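Buscar en el sitio Escriba su búsqueda Buscar

Quiénes somos

Publicado el 14 de septiembre de 2025 — Redacción de Jorkero

Jorkero es un taller pequeño que enseña a ordenar. Lo decimos así de seco porque desconfiamos bastante del vocabulario de nuestro propio gremio. No creemos que una despensa etiquetada le cambie la vida a nadie, y cuando leemos que un cajón «respira» nos entran ganas de cerrarlo. Creemos, eso sí, que se pierde mucho tiempo buscando cosas que deberían tener un sitio.

Empezamos en un local prestado de la calle Stonbridge, con 6 alumnos y un método copiado de un manual que prometía resultados en un fin de semana. No los hubo. De aquel manual conservamos una sola idea, bastante vieja: marcar la superficie antes de poner nada encima. Papel marrón, cinta azul, una cuadrícula. Lo que no cabe en una casilla se discute. 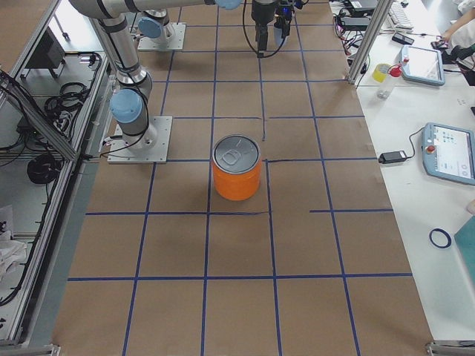
La lata es un buen punto de partida porque todo el mundo cree saber dónde va. Luego resulta que en una misma casa hay dos opiniones, y que ninguna se había dicho en voz alta. Una lata naranja con tapa de anilla se encuentra enseguida; el problema viene con las otras, las que se parecen entre sí y acaban al fondo hasta que caducan. Nos han preguntado si hace falta la cinta. Probablemente no. Un lápiz serviría, aunque la cinta se despega y se vuelve a poner, y aquí las líneas se corrigen a menudo.

Ofrecemos 2 cursos. Tamen trata de despensas y alacenas; Chiu, de mesas de trabajo y almacenes pequeños. Cada sesión dura hasta 60 minutos — más allá de eso, según nuestra experiencia, la gente asiente y ya no escucha. No damos diplomas. Tampoco vendemos cajas, botes ni separadores, y recomendamos no comprarlos antes de saber qué se va a guardar dentro.

¿Funciona? Depende de a quién se le pregunte. Tenemos antiguos alumnos que mantienen su cuadrícula y otros que la abandonaron en noviembre, con las primeras compras grandes. No publicamos porcentajes de éxito porque no sabríamos medirlos, y los que vemos en otras páginas nos parecen poco creíbles. Quien tenga dudas puede venir a una clase suelta y decidir después.

Contacto | © 2025 Jorkero | Volver arriba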